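Handout 4: Reading a joint statement (and what's really in an MoU)

Hi all. A few of you wrote to me after last class to say the reading felt like wading through oatmeal, and I get it, it's forty paragraphs of two governments being pleased with each other. I've read hundreds of these things and my eyes still slide off the page around the third "reaffirmed." So I've put my own working notes together for you, a bit tidied up. Bring them along, scribble on them, argue with them.

We're using the Kendbridge packet again, the one with the visit between our two made-for-class countries, the coastal one and the landlocked one. If you lost yours, Yara Abou Jaoude has spare copies in the department office (be nice, she printed them all herself).

What a state visit is for

Most of the work is done before the plane lands. Officials have been trading drafts for weeks, sometimes months, and the visit is the deadline that makes everybody finish. I used to think leaders sat down and bargained over fish quotas across a table. Some do! But usually the bargaining has been done by tired people in a ministry annex, and the leaders deal with the 2 or 3 points that stayed stuck.

So when you read that an agreement "was signed during the visit," ask yourself when it was agreed. The packet gives you drafts with dates in the margin, and you'll see the customs text hardly changes after the second round, while the visa text gets pulled apart right to the end.

Treaty, agreement, MoU

Students mix these up all the time and so do newspapers. My rough sorting goes like this.

A treaty is meant to bind. It says "shall," it says when it enters into force, and in many countries it has to go through the legislature before it counts. An agreement can be just as binding as a treaty, the title alone won't tell you. A memorandum of understanding is usually softer: "will" or "intend to," a promise to cooperate, maybe a working group. Usually! There are MoUs out there that some lawyers treat as binding because of how the text is written, so please read the verbs before you read the title.

Þröstur Bjarnason's chapter (it's in the Bakos reader) is very good on this and much funnier than mine. He goes through a single MoU on ports line by line and finds exactly one sentence that would cost either side any money. Do the same with the ports text in your packet. I'm curious whether you land on the same kind of sentence he did.

Double taxation, quickly

I promised I'd go over this again. Say you live in one country and earn money in another. Both of them may want to tax that income, the first because you live there and the second because you earned it there. A double taxation agreement settles who goes first and how the other one makes room, either by leaving the income alone (exemption) or by taking what you already paid off your bill (credit).

Little worked case, the one I did badly on the board: you pay 186 abroad, and your tax at home on the same income would be 2419. With a credit, home takes off the 186 and you owe 2233 there. I wrote 2333 in class and three of you were too polite to say so. Thank you, but next time yell.

These are often the most useful papers to come out of a visit and they get one line in the press coverage. Long, dull, full of definitions, and they change what real people and companies pay.

Words to circle

I read with a pencil and mark the same handful every time:

"Welcomed" means somebody did something and the other side is fine with it.

"Noted" is cooler than that. If one side's project is noted and the other's is welcomed, there's a story there.

"Exchanged views" can mean a friendly chat or a pretty sharp disagreement, and you'll need other sources to tell which.

"At an early date" means no date.

"Mutually convenient," as in a return visit at a mutually convenient time, is good manners and commits them to very little.

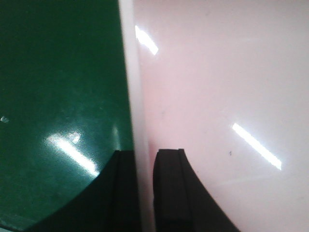 For our September session

Read the full Kendbridge statement once straight through without stopping, then again with a pencil. Pick one of the four MoUs and write me a page on it. I want the verbs, who is supposed to do what, whether there's any money, and how either side gets out. Most of these have an exit clause tucked near the bottom, often with a notice period, and it's surprising how many people never read down that far.

If you'd like something extra, the Gurnwood papers have the press reports from both capitals on the same visit. Put them next to each other. One side leads with the rail link and barely mentions visas, and the other does it the opposite way around, and I could happily spend a whole class on that (I might).

We're in the Jamwood room again, same time. Pages can come by email or on paper, I don't mind which, but put your name on them. I still have one very good page on fisheries from last time and no idea whose it is.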